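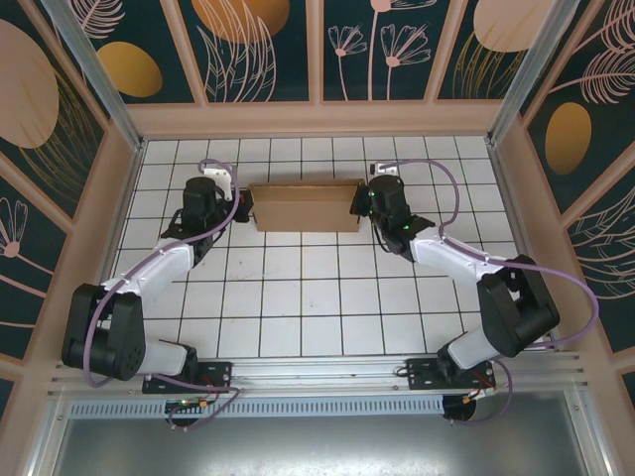 **Packing Associate, Open-Top Cartons (part-time)**

Clarka seeks applicants for its packing department. The associate will fold shallow cardboard trays, check corners and side walls for damage, fill each tray to the order sheet, and keep the packing area swept.

Shifts begin at 7:00 a.m. Applicants must be able to stand for a full shift and read a packing list in English. Prior warehouse experience is welcome but not required. Training is paid.

To apply, send a resume and the names of two references to Bronwyn Te Moana, Personnel Office, quoting reference 371. Applications close at the end of September. Interviews will be held on site.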